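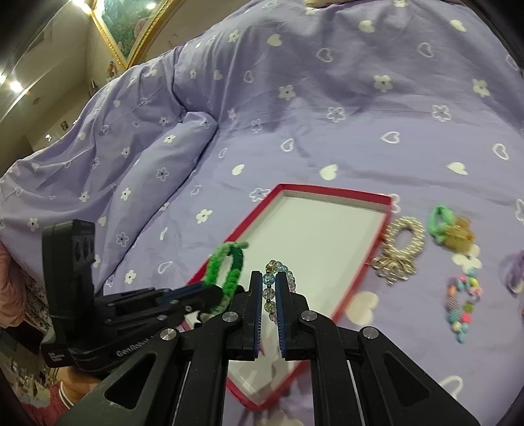

Hi all, and thanks Cleiton for the nudge. I've had the gripper apart twice now, so I can say a bit about the pads and the pivots. The pads on mine are the narrow blue ridged ones on the inner faces of the fingers, and with a string of glass beads between them you soon find out whether they sit level. Beads are horrible for this – round, slippery and all slightly different – so I've started using bracelets as my check after every pad change. If one finger is even a hair higher than the other, the loop twists as you close, and you'll see it long before you'd feel it in the handle.

Cleiton Vasconcelos wrote on 8 Oct 2021:
> Ida, did you ever sort out the uneven closing on yours? Ours has
> done almost 3,000 closes and the left finger now lags behind the
> right. Washington thinks it's the pads, I think it's the pivots.
> Also, how often do you clean it? Gleice says never, which worries me.

I'm afraid I'm with you and not Washington! A worn pad slips, but it won't make a finger lag. Take the pads off, close the thing by hand over nothing at all, and watch the tips. If the left still comes in late, it's one of the two pivots on that side. Mine was the lower one. There was fluff wound round the pin under the cap (pink, so I know which blanket to blame) and once I'd picked it out with tweezers and wiped the pin down it was fine again. No oil, please. I tried a drop of the Giltar stuff last December and it just collected more fluff.

My log says I cleaned it at 2,412 closes and then every 100 after that, which is probably too often, but it only takes a few minutes and I do it with the radio on. Scrunchies and anything fuzzy seem to be the worst for shedding, so after a session with those I have a look regardless.

When the pads go back on, press them down from the base towards the tip and leave them overnight before you pick up anything heavy. I was impatient the first time and had one creep sideways on me.

Oh, and check the camera bracket while you've got the screwdriver out. Mine had worked a bit loose and I'd spent an entire evening cursing the calibration file – Thaís was very patient with me about that.

Does anybody have spare pads, by the way? I'm down to my last pair and Tasari haven't answered my email. Happy to swap for a bag of 19 pivot caps that I bought by mistake.

Ida Lindemann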